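**1 de agosto de 2025 — caderno da oficina, tinturaria**

Voltei ao índigo! Depois de um mês de julho inteiro a brigar com a cuba de fermentação (quem leu as páginas anteriores sabe do drama), hoje montei uma cuba de frutose do zero, pequena, só para testar as fibras novas antes de me meter outra vez com o balde grande. O algodão é o Cerine, aquele de fio fino que veio nas meadas compridas, e a lã é a Onda, que continua a cheirar a ovelha mesmo depois de duas lavagens. Gosto muito, mas a casa inteira ficou a saber.

Comecei pela água, que aqui é dura e me deixa sempre desconfiada. Aqueci até ficar quente ao toque sem queimar, juntei a cal primeiro, depois a frutose e só no fim o pigmento já hidratado. Desta vez triturei o pigmento com berlindes num frasco, bem mais tempo do que costumo, até não sentir grão nenhum entre os dedos. Acho que era aí que eu falhava: nas cubas de julho ficava sempre uma lama no fundo que nunca reduzia e que depois me salpicava os tecidos de pontinhos escuros. Usei 37 g de pigmento para a cuba toda. Parece pouco escrito assim, mas para amostras chega e sobra.

Mexi devagar, em círculo, sem bater. A flor demorou a formar-se, e eu ali a espreitar de cinco em cinco minutos como quem tem bolo no forno — até que apareceu a película acobreada e, por baixo, aquele verde-amarelado turvo que me põe logo bem-disposta. O cheiro também estava certo, adocicado, nada de azedo.

Enquanto a cuba assentava fui preparar a mesa. Tenho de arranjar um oleado decente, porque o tampo é de madeira clara e já uma vez lá deixei uma nódoa azul que não há lixa que tire.

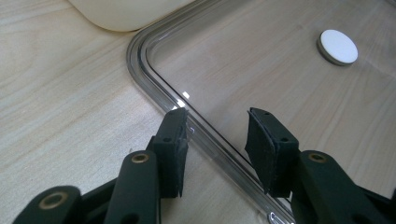
*A transparente, de rebordo arredondado, na mesa de madeira.*

Primeiros mergulhos com o Cerine: três de poucos minutos cada, com arejamento entre eles até o verde passar todo a azul. Saiu um azul-celeste muito regular, sem manchas, coisa que não me acontecia há semanas. Quarto e quinto mergulhos já deram um azul médio, bonito, um bocadinho acinzentado nas pontas onde a meada estava mais apertada. Nota para mim mesma: atar os nós em oito MESMO folgados. Escrevo isto todos os anos e todos os anos aperto demais.

A Onda foi outra conversa. A lã não gosta de tanta alcalinidade e eu sabia disso, mas quis ver até onde ia. Dois mergulhos curtos e pegou com uma força incrível, muito mais do que o algodão, só que ao enxaguar achei-a áspera. Passei-a por um banho com um pingo de vinagre e melhorou bastante, embora não tenha voltado à maciez que tinha antes. Para lã a sério vou fazer uma cuba à parte, menos cal, e paciência com a redução mais lenta.

Ainda experimentei um retalho do linho Moussa, por lavar (preguiça minha), e está à vista que não se faz: absorveu às ilhas, com zonas quase brancas no meio. Guardo-o no caderno como aviso, entalado entre esta página e a seguinte. O resto da peça vai ser fervido com carbonato amanhã cedo, uma hora pelo menos, e só depois volta para a fila.

Contas, para quem for repetir: cada amostra de algodão pesava o mesmo, 628 g de fibra ao todo, já seca. O volume de água foi apontado na tampa do balde e não o passei para aqui, por isso, se alguém lavar a tampa, adeus. (Não lavem a tampa!)

Ficou por fazer:

- ferver o Moussa e repetir com cinco mergulhos
- teste de luz com metade de cada amostra tapada, na janela virada a sul
- teste de fricção com pano branco, a seco e molhado
- encomendar mais pigmento à Drerkska, saco de 200 g, que o que resta não dá para o balde grande
- etiquetas novas, as de papel desfazem-se todas no enxaguamento

Ao fim da tarde a cuba já estava cansada, mais azul do que verde por baixo da flor. Juntei uma colher de frutose, aqueci um nadinha, mexi e tapei. Amanhã vejo se acordou antes de acrescentar cal. As meadas ficaram penduradas no corredor, com jornal por baixo, e quem passar que se desvie do lado esquerdo, que são as mais escuras e ainda largam cor.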